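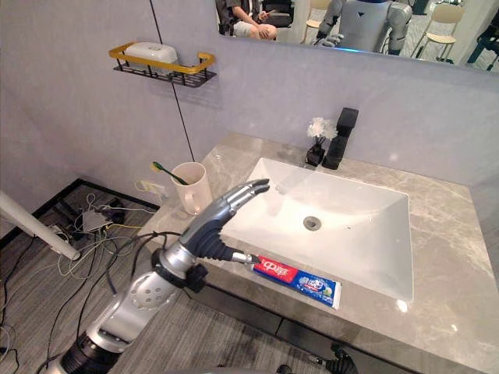 **Bathroom inspection – guest flat, Kunmont House**
Checked by Crisóforo Ledesma, March 28, 2024

Second round of the bathroom since the refit, and what a pleasure this room is now! I've kept to the usual list and added comments wherever a tick didn't say enough. Anything marked OPEN needs doing before the April lets.

### Basin and tap

- [x] Basin free of chips and cracks. *Lovely glossy white, and the sloped sides make it so quick to wipe round.*
- [x] Drain seated properly. *Pressed all round the metal rim, no movement.*
- [x] Basin empties freely. *Filled it and let it go twice. Gone in no time, no gurgle.*
- [x] Tap firm at the base. *The tall black one from Stallora. I gave it a good wiggle and it stayed put.*
- [ ] Tap free of limescale. **OPEN.** *Faint marks under the spout, and black does show them. Soft cloth and warm water only, please – no scourers.*
- [x] No leaks below. *Dry tissue on every joint for 6 minutes, still dry.*

### Countertop

- [x] Marble sound along the front edge. *Ran a hand along the whole lip and found nothing sharp. The grey veining is gorgeous.*
- [ ] Sealant complete behind the basin. **OPEN.** *Thin patch at the back. Konden have said they'll come back and top it up.*
- [ ] Surface kept clear at the front. **OPEN.** *Toothpaste goes back from the lip of the basin, where it could easily get knocked in. Stand it in the white mug with the toothbrush, there's room.*
- [x] Vase steady. *Small black one with the artificial white flowers, to the left of the tap. Such a cheerful touch. Dust the petals monthly.*

### Wall and shelf

- [x] Wire shelf fixings tight. *Mühlbauer brackets, checked with a screwdriver, didn't need so much as a quarter turn.*
- [x] Nothing heavy on the shelf. *Just the white soap box with its lid on. Perfect, keep it like that!*
- [ ] Cables secured and away from water. **OPEN.** *The thin black one down the wall by the shelf runs behind the mug towards the counter. Needs clipping flat and keeping well back from the basin. Top of my list.*
- [x] Paint sound. *No bubbling or flaking. I was doubtful about the lavender-grey on the colour card and I'm completely won over.*

### Floor, air and hot water

- [x] Floor not slippery underfoot. *Tried it in socks and in shoes.*
- [x] Extractor fan pulls. *Held a sheet of paper to the grille and it stuck straight away.*
- [ ] Hot water temperature logged. **OPEN.** *Left the thermometer at home, sorry. Will do it on the next visit.*

**Spent on the room so far:** £1,470, with £100 held back until the sealant is done.

**Next check:** April, once Konden have been. Cable clip, sealant, tap marks, thermometer.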